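Sorting Out the Weight
How Skondon turns a household chore into an inventory game

Skondon is a puzzle game for phones from the studio Hikov. The player runs the night shift at a hotel laundry in the harbour town of Sadow and must clear each load before the first guests wake. 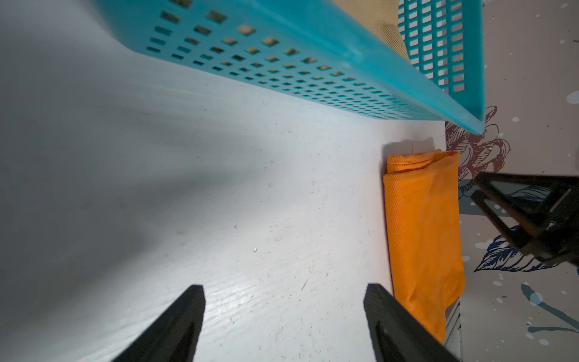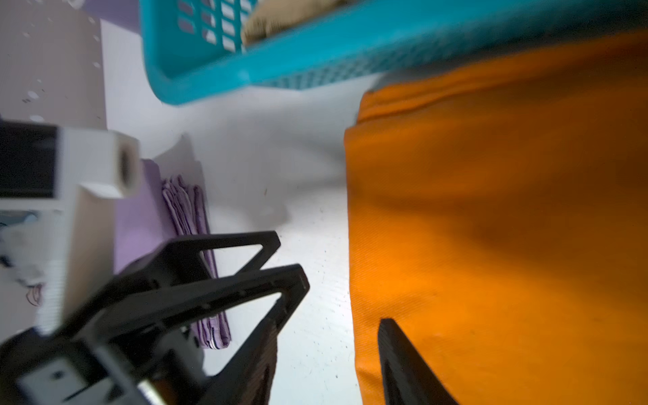
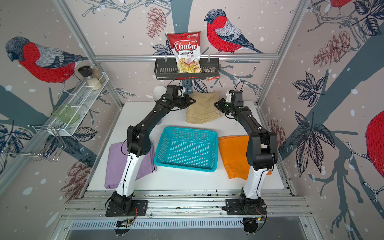

A turquoise basket, seen close up in the first two pictures; the third shows the table with its two robot arms.

Every item has a size, a weight and a fabric class. Items are dragged on to a grid, and a full row is sent to the press. Heavy items sink one row per turn, so a towel placed early will crush a shirt placed under it. Crushed items must be washed again at a cost of 3 moves.

There are 162 levels in the base game. The first 60 are free, and the rest are unlocked by a single payment. A second campaign, Arriaga, was added in August and moves the action to a mountain spa, where steam hides part of the grid.

The interface is plain and responds quickly. The install size is 534 MB, large for a game with still backgrounds, and most of it is music. Saves are held on the device only. The undo button works for one move, and it can't reverse a press.

Difficulty rises evenly until the wool items arrive. They shrink when placed beside a heat tile, and the tutorial does not mention it.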